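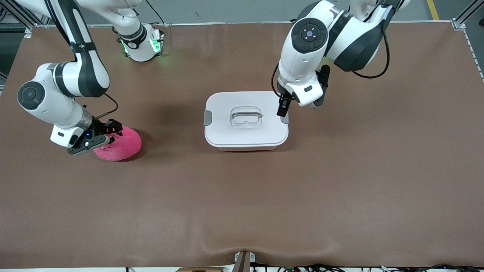 Test users wanted for a two-arm tabletop robot kit

Starkau is looking for people to try the Jindard kit before it goes on sale. Jindard is a pair of arms with grippers, a controller and the software to teach them simple jobs such as opening containers, putting things away and sorting soft items from hard ones. We want to know how the kit holds up with people who did not build it.

What you will do

You will come to our workshop on Carrasco Street for 5 sessions of 2 hours each. In the first one, Trilok Goel will show you how to start and stop the arms and how to guide them through a task by hand. After that you work from the printed manual. Staff will be in the room but will only step in for safety or if you ask. At the end of each session you fill in a short form about what was clear and what was not.

Who can apply

You must be 18 or older and able to stand at a table for most of a session. Basic computer skills are enough. We have 60 places and would like at least half of them to go to people with no background in robotics or programming. Current employees of Starkau or of our parts supplier, Drallau, cannot take part.

Pay

Participants receive $495, paid by check after the last session. If you leave early, you are paid for the sessions you attended. Parking is free behind the building. We do not cover travel or meals.

Schedule

Sessions run from January through March. Morning groups start at 9:30 and evening groups at 6:00. Please tell us which you prefer.

How to apply

Fill in the form at the front desk or ask for one by mail. Questions about the study go to Yasuo Morikawa, who runs the test program. Closed-toe shoes are required in the workshop, and long hair must be tied back.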